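Home | Issues | Authors | Search

3.2 Sorting of household waste paper in shared dwellings

The Woltby survey covered 300 households over 13 months. Each household kept a paper bin apart from its general waste, and the contents were weighed at the end of every month. The bins held 3,504 kg in total. Newspapers and cardboard made up most of this, as in the earlier Mersha study, and are dealt with in Section 4.

The present section is concerned with small loose sheets – notes, till receipts, wrapping and scrap. These are light, and residents often put them in general waste even where the paper bin stands closer. Araya found the same habit in student flats and put it down to doubt over whether a creased or marked sheet could still be recycled. In our interviews, residents in 21 of the households gave this as their main reason. Others said that small pieces were not worth the walk.

Crumpled sheets also take up more room than flat ones of the same weight. A bin may therefore look full well before its weight limit is reached, and collection rounds planned by volume will overstate the amount of paper.
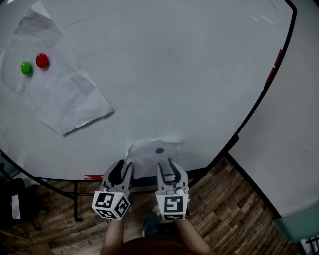 Figure 3. Crumpled white paper on a round table, with small coloured items resting on it.

For this reason all figures in Table 2 are given by weight. Bins from the Flornel estate were weighed on a different scale during March, and those readings were corrected before use. The correction was small and did not change the order of the estates.

Contact: Mebrat Araya, Mimard | © Mimard. All rights reserved | Back to top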